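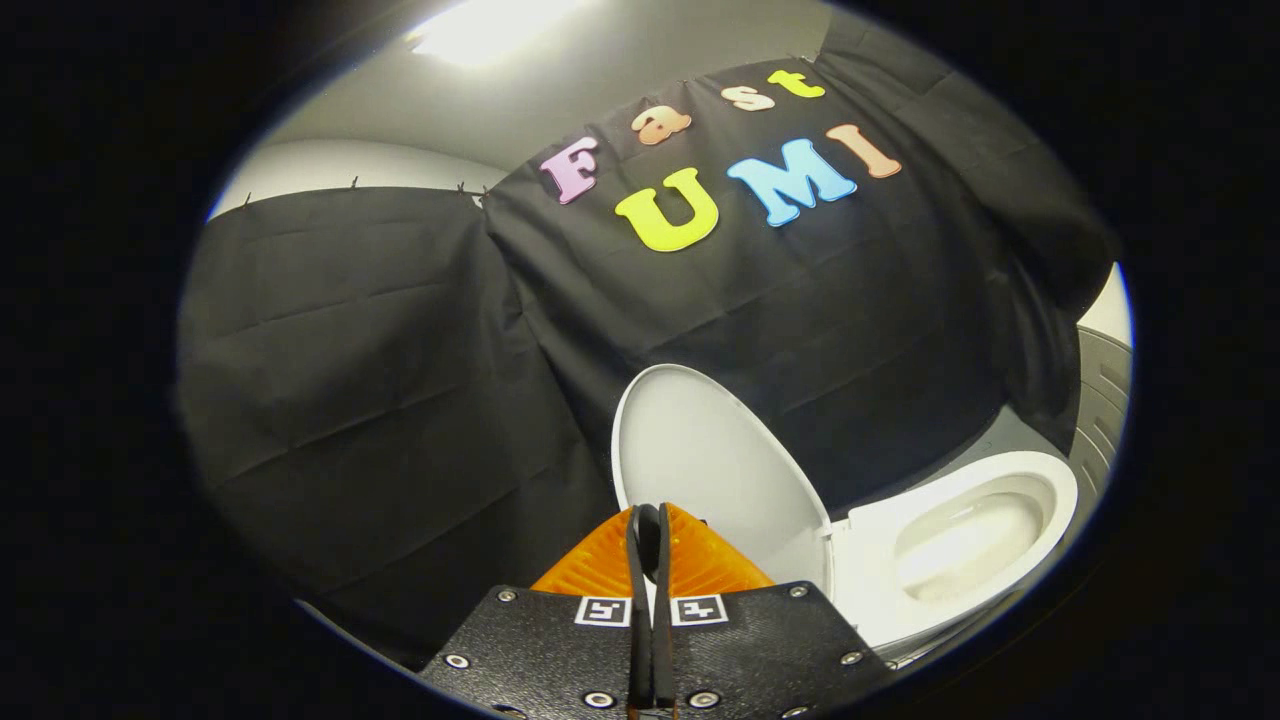

How often does a hand-held gripper need its finger width zeroed? At the start of every session, and again after any change of fingers or pads.

Wednesday. Started at 8 with Eris on the bench. Yesterday's log in Kakine showed the closed width drifting over the afternoon, from zero at the first clip to a little over a millimeter at the last. That is too much for the lid task, where the whole useful range at the end of the stroke is small. I went through the finger linkage before touching any numbers in software.

The linkage was fine. No play at the pivots, trigger return normal. The base plate was the problem. One of the rear screws had backed out far enough to turn with two fingers, and the plate could rock against the body under a hard squeeze. The markers ride on the fingers and the camera rides on the body, so any rock in between reads as finger travel. Took all the plate screws out, cleaned the threads with alcohol, put them back with a small drop of the blue threadlocker and tightened in a cross pattern. I left it to set while I did the pads.

The orange pads were the older Botance set. The left one had a split starting at the root, on the inside, where it is hard to see with the fingers closed. Replaced both. I don't like running a new pad against an old one; the old one is softer and takes all the bend, and the contact point moves off center. Wrote the change in the log with the old pads' cycle count, which I should have been doing from the beginning.

Cleaned both markers with a dry cloth only. Last month somebody used glass cleaner and lifted a corner of the print.

Zeroing, done in the bathroom at Asante and under the bathroom light, with the ceiling fixture on and the door shut:
Fingers fully closed, hold still, 200 frames.
Fingers fully open, hold still, 200 frames.
Close and open slowly, 20 strokes, then check that the closed value comes back to the same number.

First pass failed on the last step. The closed value came back high on a few strokes and I spent too long suspecting the threadlocker. It was the new pad on the right, seated slightly proud of its slot. Pushed it home, repeated everything, and the closed value stayed put.

Then tracking. The black cloth has been a nuisance since it went up, as there is very little on it for the tracker to hold. The foam letters behind the toilet help, and so do the creases in the left sheet, though I don't want to depend on creases. Nimal Gunawardena wants to take the left sheet down altogether. I would sooner keep it and add more letters on that side – the bare wall is pale gray and no richer in features than the cloth. We left it open. I pressed the letters back on by hand and checked the clips along the top of the sheet. The position of the letters can't be changed in the middle of a set, so nobody is to straighten them.

Recorded 21 short clips on the lid after lunch, starting each one with the fingers closed and pointed just under the lid edge. Two were lost to tracking, both when I swung left too quickly. The rest aligned. Closed width at the end of the afternoon matched the morning value to the second decimal place.

Still to do: order pads, one full set and a spare right. Check the plate screws again tomorrow before the first clip, with the driver and no more threadlocker. Ask Nimal whether Kakine can raise a warning when the closed width moves during a session. At present it only plots it, and I only look at the plot the next day.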